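Hayat Center in Ondlow Opens Registration for Winter Quiet Days

January 14, 2024
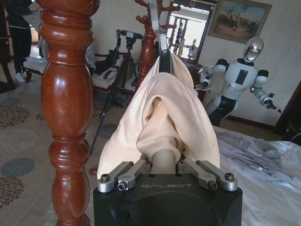 The Hayat Center for Rest and Reflection has opened registration for its winter Quiet Days, a program for adults who wish to begin the year at a slower pace. Sessions will be held at the center's main building in Ondlow and at its smaller site in Remholm. Each day includes a period of silence, a guided walk, a shared lunch and time for writing. The afternoon is given to plain handwork, such as mending and folding, and participants are asked to bring a piece of cloth from home. Any fabric is suitable, including a large cream or pale peach piece with a soft fold in it, and no sewing experience is required.

The program was first offered in October at the Hustside Meeting House, where 22 people took part. Many of them told the center that they had found it hard to set aside time for rest during the holiday season, and several asked for a longer period of silence in the morning. The winter schedule has been changed to allow two hours before the walk.

Phones and other devices are to be left at the front desk. Families may reach participants through the center's office in case of need.

The center expects to receive roughly 100 applications. Places will be assigned in the order in which forms arrive, and a waiting list will be kept for each site. There is no fee, although gifts toward the cost of lunch are welcome.

Registration forms are available at the Ondlow and Remholm offices. Applicants who need help with transportation from Hustside should state this on the form.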